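Sorting Guest Toiletries Into Baskets

Tip everything out on a table first. You will find you own more travel toothbrushes than teeth.

1. Pick one basket per kind of thing. Razors in the green one, bottles in the yellow, toothbrushes in the dark one.
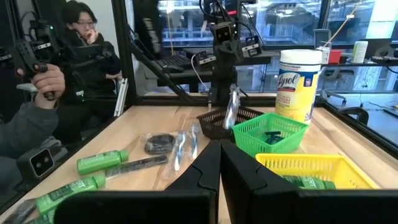

Leave the wrappers on. Guests like proof.

2. Lay bottles on their sides if they're taller than the rim. They will roll – let them, but not off the table.

3. Line the baskets up along the back edge and keep the Lysol wipes behind them, within reach. Bagged odds and ends go last, once you've admitted you don't know what they are. 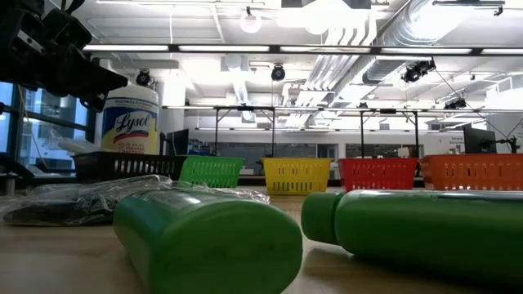

4. Label the rims. Tanveer Khattak swears by masking tape, and it has outlived 30 of my nicer labels.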